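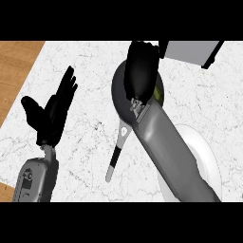
Onby
Home | What we do | About us | Reports | Jobs | Contact

About us

Onby tests two-armed household robots in simulated kitchens before they are allowed into real ones. We are a company of 38 people in Brirkow. Manufacturers send us their control software, we run it through our own kitchens, and we write down what it does wrong. We don't build robots and we don't sell them.

Most of our work is with faults. A customer usually comes to us because an arm has done something it should not have done, and their own engineers cannot make it happen a second time. Our job is to make it happen again, as often as needed, until the cause is plain.

How we started

The company was set up by Sinan Dursun, who had worked for years on guarding and emergency stops for packing lines. He moved over to household robots when he saw that the people writing grasping software and the people writing safety rules rarely read each other's documents. The first office was two rooms above a tyre shop. We moved to the present building when the server cupboard got too warm to keep the door shut.

Our main product is Clillora, the simulator. It holds our kitchens, the robots, and a large stock of pans, plates, appliances and food. Cervantes is the part that replays a run and marks each contact between the robot and anything else, with the force at that moment. Customers can use both, but most ask us to run the tests and send the report.

The frying pan fault

People who find this page have often heard about the frying pan fault first, so we give our account of it. It was our mistake as well as the customer's, and we would like it to be read in full.

The task was a simple one. The robot had to take hold of a frying pan with its right hand, on a worktop laid with a plate, and lift it clear. The left hand was to stay open and out of the way. The grasp planner was meant to choose the handle. In a number of runs it chose the body of the pan, and the right hand closed and pressed down on it. The left hand did nothing, as instructed.

On a cold pan in a simulator this does no harm. On a hob it could mean a burnt hand covering, spilt fat, or a pan pushed off its ring. The arm also passed low over the plate on its way across, and in the worst runs it rested weight on it.

We ran the task in 41 kitchen layouts. The fault appeared in 30 of them. It did not depend on the colour of the worktop or the lighting, which were the first things the customer suspected.

There were two causes.

The first was in the customer's planner. When the handle pointed towards the robot's left, the planner judged the right wrist would have to turn too far, and it dropped the handle from its list of places to grip. It should then have stopped and reported that it had no safe grip. It took the next place on the list, the rim, and carried on.

The second was ours. Clillora at that time treated a closed hand touching the target object as a successful grasp. It did not check which part of the object was being held. All of those runs had been scored as passes in our first report, and the customer had that report for nine days before one of our testers opened the replays and looked at them. The contact forces were in Cervantes the whole time. No alarm had been set on them.

We withdrew the report on May 28, 2019 and told the customer by telephone the same morning. The software had not gone out to any home. A corrected report followed, and the customer was not charged for either one.

What we changed

A grasp is now scored against the part of the object that was meant to be held. A hand on the body of a pan is a fail, even if the pan is lifted and put down in the right place.

Downward force on any object is limited during the approach. If the limit is passed the run stops and is listed at the front of the report.

If the planner runs out of permitted grips, the correct result is a stop. We test for this on purpose in every project by blocking the handle.

A tester watches a sample of the passes as well as all of the fails. Before this we only watched the fails. It adds to the time a project takes and we have put it in our standard terms, so customers cannot ask for it to be left out.

Handles are placed at every angle, including those that are awkward for the arm doing the work. Our older kitchens had too many pans with the handle turned conveniently towards the right hand.

The changes to scoring were finished in October. We then went back over older projects that used the same scoring and wrote to each customer with the results, including those where nothing was found.

What we can't tell you

A simulator is good at repeating a movement and bad at some kinds of contact. Grease, wet hands and a cloth left under a pan are all poorly handled by Clillora, and we say so in each report. We do not issue safety certificates. A clean report from us means the software did not fail in the tests listed, with the objects listed, and it should be read alongside tests on the real machine.

Who works here

About half of our staff are testers. Several came from catering or care work and were trained here. They know where people put hot pans, which has been of more use to us than we expected. The rest are programmers, a small group who build the kitchens and objects, and an office of four.

Anyone on the staff can stop a report from going out. They need to give a reason in writing, and Sinan or the head of testing has to answer it before the report is released. This rule came in after the frying pan fault and it is used several times a year.

Visits and reports

Summaries of closed fault cases are on the Reports page, with customers' names removed where they have asked for that. The frying pan case is listed there under grasping, with the withdrawn report and the corrected one side by side.

Visits can be arranged through the Contact page. Please give us a fortnight's notice if you would like to see a replay in Cervantes, as the viewing room is shared with the testers.

To report a fault in a robot you are developing, use the fault form and attach the log from the run if you have it. Please don't tidy the log first.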